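Priltura Patrol Boat Tracker, quick review
14/07/2021

Short one, on deadline. Been using the Priltura tracker for a few weeks now to follow naval contracts, mostly coastal patrol stuff and export licenses. Paid for it myself, 273 dollars for the year.

Good first. The search is fast. 3737 contract entries when I signed up, sorted by yard, buyer, hull type. You can see when a deal changed hands or a buyer dropped out, with the old record still there underneath. Big help. Aseck's database just overwrites the old one, drives me nuts. Alerts come by email, usually same morning.

Not so good. Export to spreadsheet stops at 635 rows, no warning, you only notice when the totals look off. Currency is a mess, euros and dollars in the same column. And the delivery dates... some are the signing date, some are first hull in the water. No label. Check everyhting against the source letter before you quote it.

Support was OK. Asked about the row limit, got an answer in 53 minutes, fix promised for August. We'll see.

Jidura is cheaper but has almost nothing on small craft, fine if you only care about frigates. Yousafzai is better on maintenence deals, worse on everything else. 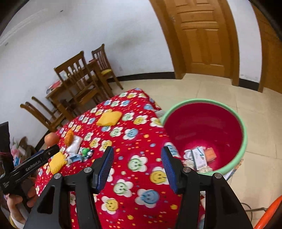 So I'd renew, if they sort the export out. Four stars out of five, three if you live in spreadsheets.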